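Galeck 工资与物价追踪服务(标准版)

产品编号:975
供应方:Mastine 数据
更新频率:每月一次,上午十点发布
年费:500 欧元,按席位计算

产品内容

Galeck 标准版向订户提供一组月度指数,把名义工资增速与消费物价放在同一张表里,得出“实际工资”读数。供应方称,它能比官方统计更早看出家庭购买力的转折。这句话我们照录在此,是否属实,请读完本页再判断。

数据来源

指数取自 97 家雇主的薪资单,外加 Deschamps 提供的零售价格抓取。97 家雇主听上去不少,但名单并不公开,行业分布只给了一张饼图,其中物流和餐饮占去一半以上。拿它推断制造业或公共部门的工资,我们看不出依据何在。奖金和加班费是否计入,说明书前后两处写法不同,去信询问后得到的答复是“视雇主申报方式而定”。

价格部分稍好一些,每种商品至少有三个报价。房租不在篮子里,能源账单按合同价而非实付价计算。对租房住的人来说,这两项恰恰是开支的大头。

预测模块

标准版附带六个月预测,给出中间值和上下区间。宣传册上印着“命中率 97%”,细看脚注,落在区间内就算命中,而区间宽到工资上涨和下跌都能装进去。八月那一期预测实际工资回升,两个月后供应方悄悄修订了基期,旧数据从下载页撤下,需另行申请才能取得。

适用对象

需要一份现成图表放进月报的人事部门,用起来还算顺手。打算据此谈薪、定价或者调整债券仓位的,建议先与官方数据对照几期。小型企业如果员工不足 50 人,多半用不上分行业细表,而细表正是价格的主要理由。

交付与格式

表格文件和网页面板两种,面板可导出图片。接口调用每月上限 50 次,超出部分另计。历史序列只回溯四年,看不到一个完整的经济周期。

试用与退订

可试用一期,试用版不含预测模块。年费到期自动续订,退订须提前书面通知,寄往 Drorkudstead 办事处,电子邮件不算数。

同类比较

官方月度工资统计免费,发布晚三周,样本大得多,修订记录也全部公开。三周的时间差值不值 500 欧元,取决于订户拿它做什么。供应方没有提供任何一份由第三方完成的准确度检验,我们索要过两次。
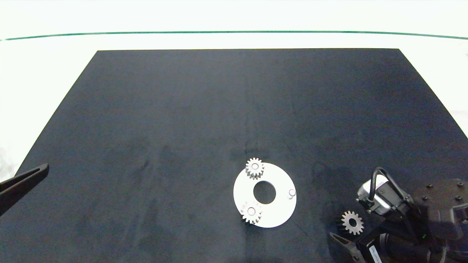 Gualtiero Cattaneo:我们订了两年,对“悄悄修订基期”那段深有同感,去年的图表全部重做了一遍。不过分行业细表里的餐饮一栏确实比官方数字早,走势也大致对得上,只做餐饮的话我还会续订。房租那一项我写信提过,至今没有回音。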